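Home | News | Productions | Reports | Contact

Staserance daily serial: progress report to the production fund
30 August 2022

Status: on schedule, with one open item under music rights.

1. Scripts

The story outline is locked through episode 103. Full dialogue scripts are complete up to the end of the Uvlow inheritance track, in which the elder sister contests the will and the younger brother is removed from the family business. The track was shortened by eight episodes after the test audience in Lindton found the courtroom portion slow. The cut material consists mostly of repeated testimony. One scene from it, the reading of the second letter, has been kept and moved forward to follow the engagement party.

The wedding track remains in outline form. The writers have delivered two versions of its ending. In the first, the groom learns of the forged letter before the ceremony; in the second, he learns of it afterward, from his mother. We prefer the second version, as it keeps both households in the same house through December and avoids a new set. A decision is needed from the fund only if the first version is chosen, since the extra set is not in the approved budget.

2. Shooting

Interior work at the Marino stage is ahead of plan. The family living room, the kitchen and the upstairs hallway are standing sets and are used on most days. The hospital corridor was struck after its last scheduled scene and the flats were stored. If the father's illness returns to the story, the corridor can be rebuilt in two days.
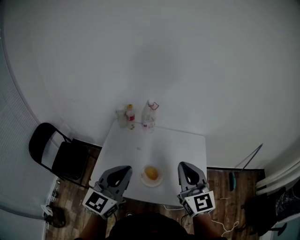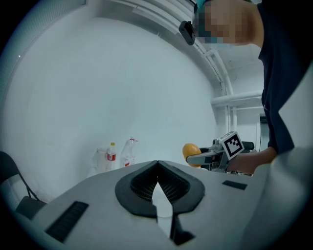 Exterior work is behind plan. Rain stopped the market scenes twice, and they have been rewritten as evening scenes in the courtyard. The temple steps sequence is unchanged and still requires a full day with 32 extras. The location permit for that day has been renewed.

The actor playing the family lawyer is unavailable for most of the next block. The lawyer's lines have been divided between the uncle and the clerk, and three phone calls have been recorded in advance. No recasting is proposed.

3. Post-production

Picture editing is running at a steady pace. Each episode is delivered to the channel with the recap and the closing preview as separate files, as agreed in the last review. The channel returned two episodes for loudness errors – both were corrected and accepted on the second delivery. A loudness check has been added before export.

Subtitles are produced in-house. The backlog reported last time has been cleared, apart from the songs.

4. Music

The title song is cleared for broadcast and streaming. The theme used for the two sisters is cleared for broadcast only. The publisher has quoted a streaming fee above the amount budgeted, and we have asked for a lower rate limited to the current season. If this fails, the theme will be replaced in the streaming version. The composer has supplied an alternate cue of the same length.

5. Audience response

The channel's viewer panel returned around 600 completed forms. Interest was highest in the rivalry between the sisters and lowest in the factory subplot. The factory subplot will close earlier than planned, with the manager's confession moved into the engagement week.

6. Next period

– Complete dialogue scripts for the opening of the wedding track
– Shoot the courtyard and temple steps scenes
– Close the streaming rights for the sisters' theme
– Deliver the revised cost statement, with the stage rental shown as a separate line

The second installment of the grant is requested on the original date. No change to the total is sought.

Shares: 8 | Comments: 0

Contact the production office | Copyright Staserance | Back to top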